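Notes from the Zunov open day, robot handling module

Handout for those who came and for those who missed the coach. Written up fast, so check anything you quote in your report. Visit was 12/01/2024.

Who we saw: Zunov (hosts, own the hall), Casero (software, they do the simulator), Vasiliauskas (small firm, makes the fixtures). The Jamus stand was shut by the time we got round to it. Their leaflet is in the folder by the door.

Part one, the hall

Pick and place line, totes in one end, cartons out the other. Parts weigh up to 700 g. Operator stops the line with the pendant, moves a fixture by hand, restarts. Watch how long the restart takes, that was the bit people wrote down least. It homes every axis first, then runs one slow cycle with no part, then goes to full speed.

Fixtures are swapped every 3000 cycles whether worn or not. Vasiliauskas would like to go longer, Zunov won't. Both arguments are fair, have a think about which one you'd back.

Safety: light curtain at the front, fenced sides, key switch for teach mode. In teach mode the arm is limited to a crawl and the person inside the fence holds the enable switch. Let go or squeeze too hard and it stops.

Part two, the Casero demo

Same sort of cell but simulated. They try a change there first, then take it to the hall. Surfaces are given rough patterns and odd colours on purpose, and the lighting is shifted between runs, so that the vision side doesn't learn one particular shade of grey and fall over when somebody changes a bulb. A run is one attempt at the task from start to finish. Failed runs are kept and labelled, not binned.

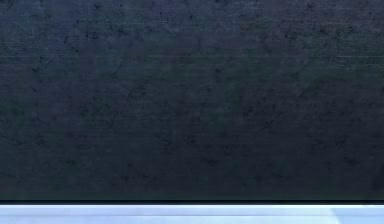 Why bother with a simulator if the real cell is standing next door?
Because a crash in the simulator costs a restart, and a crash in the hall costs a gripper and a morning. It also lets them try part positions the line would hardly ever produce by itself.

Limits, as told to us: friction is guessed, cables are left out altogether, soft parts behave badly. Anything with a bag or a hose gets tested for real. Contact is the slow thing to compute, so they simplfy the part shapes and accept a small error at the edges.

Terms you need: homing, teach mode, enable switch, light curtain, cycle, run, fixture. Definitions are in the February handout, not repeated here.

To do

Write up one stoppage you saw, 5 paragraphs at most. What stopped, who cleared it, what the restart sequence was. Sketch of the cell, by hand is fine, with fence and curtain marked.

Then pick one change to the hall line and say if you would try it in simulation first, and what you'd expect the simulation to get wrong. Roughly 7 lines is plenty.

Visitor badges back to me please, Zunov want thm returned.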